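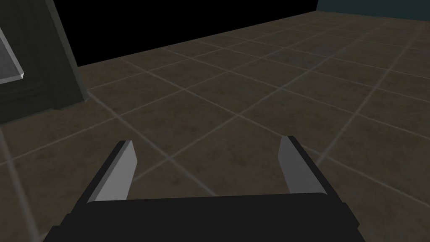 Marama McPhee wants the Furnthorpe ferry contract reopened, and she wants it done before November. "We voted on 3 pages out of 40," she told the county council.

Vote was 9 to 5 to hold off. Long night, full gallery, two recesses.
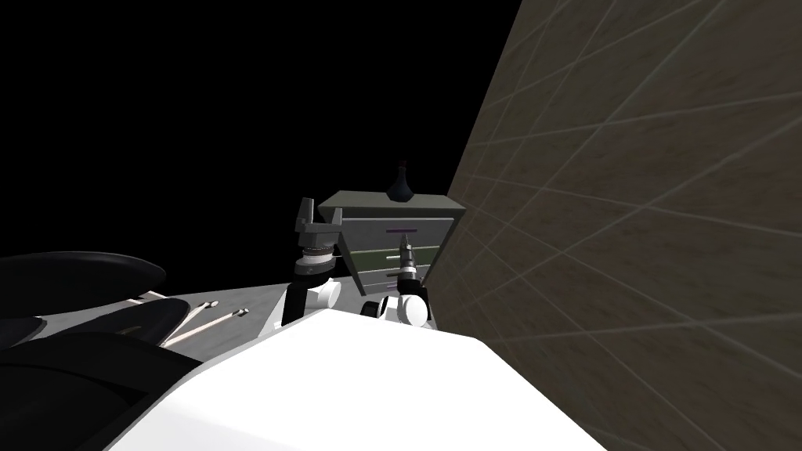
Council chair Flynn Baxter says the deal with Ingvarsson stands for now. He wouldn't say if he'd read the whole thing. Members from Forkport, who lose the early boat under teh new schedule, walked out before the second recess.
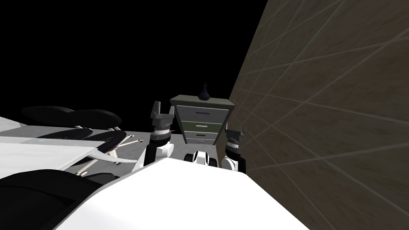 ## What's next

- Full contract goes online at noon. McPhee asked for that back in the spring, got no anser.

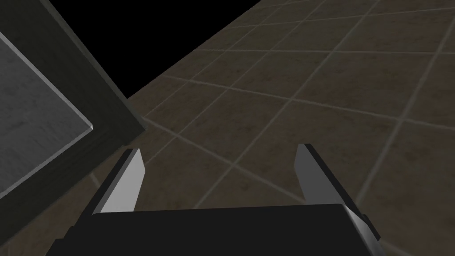
- Public comment stays open 14 days. Written only, drop off at the clerk's window.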